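Ticket 200: Arm stops short on memory module pick
Opened by: Dymphna Cronin, senior project team
Assigned to: Fergal Foley
Status: open

The Drerix program runs fine until the approach to the memory modules, then faults with "path limit" and holds. Same result at 100 percent speed and at 60. The case is on its side in the clamps, same as for the coin battery task, and that one still passes.

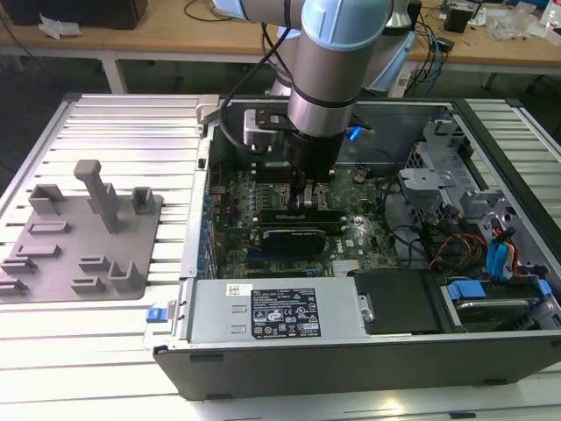 Fergal, 4:10 pm: Reloaded the board position file and ran it again. Same fault. The wrist angle in the file is 90, which is right. I think the tool length is still set for the old fingers.

Dymphna, 4:35 pm: Changed the tool length and the fault is gone. It now closes a little to one side of the module. Can Vaughan redo the camera offset before the December demo? Leaving this open until he has.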